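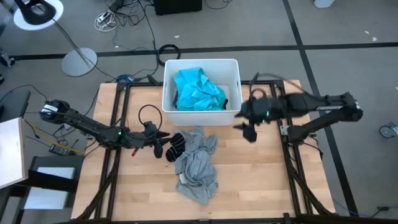 Ya-wen Fu has put the kettle on before I've got my second boot off. She runs a small mending and alterations business from the back of her house in Trorkholm, and I'd come to talk to her about clothes, and in particular why so many of us own piles of them that we never wear. Three hours later I left with a jar of plum jam, a lecture about my coat lining and far more notes than I could use.

I should say now that I'm a terrible mender. I own a tin of buttons and that's as far as it goes. Ya-wen finds this very funny.

"You keep the buttons but you don't sew them on," she said. "So what are they for? Are they pets?"

She grew up above her aunt's dressmaking shop in Conmont, where she was allowed to unpick seams from the age of seven. Only unpick, mind you! She wasn't let near a sewing machine for years, and she still thinks that's the right way round. "If you take a hundred shirts apart you know how a shirt is made. My aunt didn't explain anything. She gave me the little hook and a bag of old shirts and went back to her radio."

The aunt sounds like quite a woman. She charged people more if they brought in their mending dirty, and she once made a man wait outside in the rain while she finished her lunch. Ya-wen told me this with great pride.

After school she went to work for Hunditz, a firm that made work trousers, and stayed until she was 40. She was on pockets for most of that time. I asked whether it was dull and she thought about it for a good while, turning her cup round on the saucer.

"Some days, yes. But I liked the people on my row, and I liked being fast. You get so you can do it and be thinking about your supper. I planned my whole kitchen doing pockets."

Then the work moved elsewhere and she was given a cheque and a very ugly clock. The clock is in the downstairs loo. It runs slow.

The mending started with neighbours. A zip here, a school skirt there, and then a woman from the Poon, the café down by the bridge, asked if she could do something about their aprons, and from then on she was properly busy. She put a card up in the window in May and took it down again after a fortnight, as she couldn't keep up. It's never gone back.

What do people bring her? Trousers, nearly always. Trousers that are too long, trousers that have gone between the legs, trousers that fitted before the baby or before the divorce. Coats come in the autumn. Bedding is the one she sighs about, because people will bring a double cover with a rip and want it back by teatime, and there isn't a spot in her workroom big enough to lay one out flat.
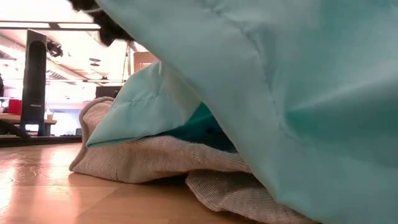 "I do it on my own bed," she said. "I kneel on the floor like I'm saying my prayers. My knees are not happy with me, but it's good work, long straight seams, you can really get going."

She charges less than she should, and I told her so. She waved me off. There's a list of prices on the wall by the door and she seems to ignore it completely - while I was there a boy came to collect a blazer and she took half of what was written up, then gave him a biscuit.

I asked her about cheap clothes, expecting her to be cross. She was a bit cross. But she's also bought plenty of them herself, and she has no time for people who are snooty about it. "If you have three children and they all need shoes, you buy the cheap jumper. Fine. Wear it. What makes me mad is the jumper that gets worn once for a party. I had a dress in with the label still on, and she wanted it taken in, and then she never came back for it."

Does that happen a lot? She took me to see the rail. It runs the length of the hall, and everything on it has been mended, pressed and forgotten. She rings people and they promise to come on Saturday week, or whenever, and they don't. After a year she gives the things away, apart from a green velvet jacket that she's decided is hers now.

Before I went she made me hand over my coat. She'd spotted the torn lining when I hung it up and it had been bothering her all afternoon. It took her less time than it took me to find my purse, which she wouldn't let me open anyway. She did make me sew on one button myself, though, while she watched. It's a bit wonky but it's still on.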